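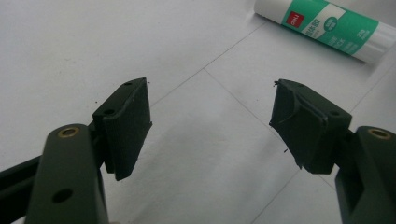 그림 3. 흰 작업면

2월
글: Kiều Trương

4장. '니데오(Nideo)' 카드 관통 세트 준비하기

이 장은 봉투 속 카드를 연필이 뚫고 지나가는데 카드는 멀쩡한 효과를 다룹니다. 3장의 고무줄 연습을 건너뛰고 온 분도 계실 텐데, 다들 그러니 그냥 진행하겠습니다.

4.1 구성품 확인

세트에는 창이 뚫린 봉투 15장, 특수 카드 한 벌, 짧은 연필 한 자루가 들어 있습니다. 연필은 평범한 연필입니다. 비밀을 찾겠다고 쪼개신 분께는 새것을 보내 드리지 않습니다. 봉투가 떨어지면 부품 번호 2202로 주문하십시오.

4.2 봉투 길들이기

1. 봉투 입구를 손톱으로 한 번 훑어 접는 선을 부드럽게 합니다.
2. 안쪽 덮개를 엄지로 밀어 봅니다. 소리가 나면 아직 뻣뻣한 것입니다.
3. 소리가 사라질 때까지 반복합니다. 웡타이킷 선생, 그러니까 Wai-kit Kwok은 100번이면 된다고 하고, 저는 텔레비전 드라마 두 편이 걸렸습니다.

주의: 덮개에 풀이나 테이프를 덧대지 마십시오. 한 번만 연기하고 은퇴할 계획이라면 말리지 않겠습니다. 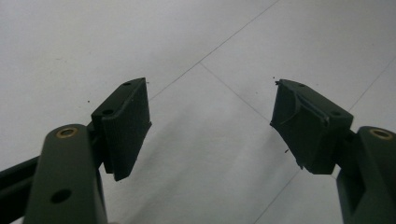

4.3 카드 넣기

4. 특수 카드를 뒷면이 관객 쪽을 향하게 듭니다.
5. 봉투에 넣으면서 아래쪽 모서리를 덮개 뒤로 보냅니다. 이때 봉투를 내려다보지 마십시오. 여러분이 보면 관객도 봅니다.
6. 봉투를 가볍게 흔들어 카드가 걸렸는지 확인합니다.

참고: 카드가 자꾸 빠지면 봉투를 거꾸로 든 경우가 대부분입니다. 고객 문의의 단골 주제이며, 문의하신 분은 모두 "친구가 그랬다"고 하십니다.

4.4 관통

7. 연필을 가운데 창에 대고 천천히 밉니다. 힘이 든다면 카드를 진짜로 뚫는 중이니 멈추십시오.
8. 연필이 반대편으로 나오면 둘까지 셉니다. 대사는 없어도 됩니다. 동봉된 대본은 Mei-kuen Lam이 썼는데 700자이고, 끝까지 외운 사람은 본인뿐입니다.
9. 연필을 빼고, 덮개를 엄지로 되돌린 다음 카드를 꺼내 관객에게 건넵니다.

주의: 봉투는 건네지 마십시오. 관객이 달라고 하면 주머니에 넣고 다음 마술로 넘어가십시오. 다음 마술이 없으면 5장을 먼저 읽으십시오.

4.5 보관

봉투는 두꺼운 책 사이에 납작하게 끼워 둡니다. 어느 책이었는지 적어 두는 편이 좋습니다. 연필은 깎아 쓰되 봉투 폭보다 짧아지면 바꾸십시오.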